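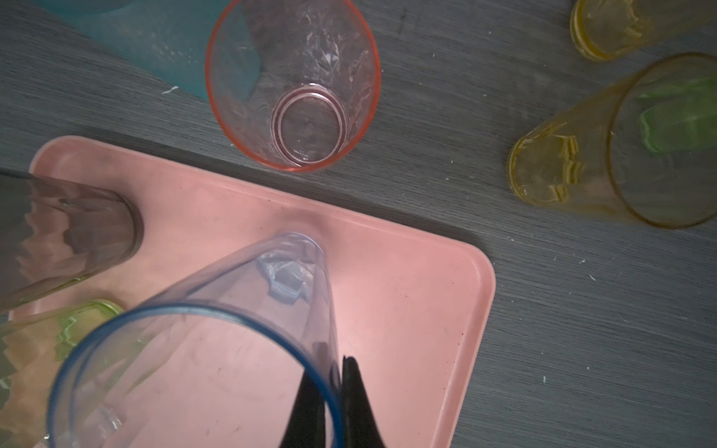

4. Loading and running a wash programme

4.1 Before the first load

Run the Multden 90 empty once on programme 2 before washing any items. This clears residue from the factory water test. Check that the inlet tap is fully open and that the drain hose is not kinked behind the cabinet.

4.2 Loading the upper basket

1. Pull the basket out until it reaches the stop.
2. Place cups and tumblers with the open end down, between the tines and not over them.
3. Lean each item slightly so that water can run off the base.
4. Fit light plastic items under the retaining clip. Without the clip they may turn over and fill with water.
5. Spin the upper spray arm by hand. It must turn a full circle without touching anything.

Note: Wash plastic items only if the maker marks them as suitable for dishwashers. Trays deeper than 68 mm go in the lower basket, on edge and facing the centre.

CAUTION: Do not place thin plastic in the lower basket. Items that fall on to the heating element can melt and damage the sump.

4.3 Choosing a programme

Turn the dial to the programme number and press Start within 90 seconds. After that the panel switches off and the choice must be made again.

Programme 1 — Quick. Lightly soiled items, no drying.
Programme 2 — Normal. Runs for 102 minutes, including drying.
Programme 3 — Intensive. Pans and baked-on food. Not for plastics.

To delay the start, hold the clock button until the display shows the number of hours wanted. The door must be closed before the countdown begins.

4.4 Unloading

1. Wait for the end signal, then open the door to the first catch.
2. Leave it in this position for 15 minutes. Plastic holds less heat than china and dries more slowly.
3. Empty the lower basket first, so that drips from above do not fall on dry items.

4.5 Fault codes during a wash

E1 — No water. Check the tap and the inlet filter (see 6.2).
E4 — Water in the base tray. Close the tap, unplug the machine and call a Flalmont service agent. Quote part number 244 for the float switch.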